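Front Desk and Facilities Coordinator
Teltstead Mobile, regional headquarters, Breduren

Teltstead Mobile provides phone and broadband service to small towns. We are hiring a coordinator for our new headquarters building, where staff from three older offices now work together.

You will greet visitors, issue badges, book meeting rooms, and handle repair requests from all 9 floors. You will also schedule the cleaning and mailroom crews and check vendor invoices.

We ask for two years of front desk or office experience and comfort with spreadsheets. Telecom background is not required.

Hours are 8 to 5, Monday through Friday. Pay starts at $18 an hour, with health coverage after 60 days.

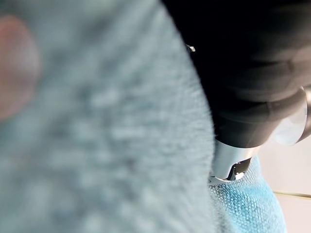
The position reports to Kusum Prajapati, Facilities Manager. Send a resume and two references to the hiring office, Room 2183, by 9/8/25. Please put "Coordinator" on the envelope. Interviews will be held on site.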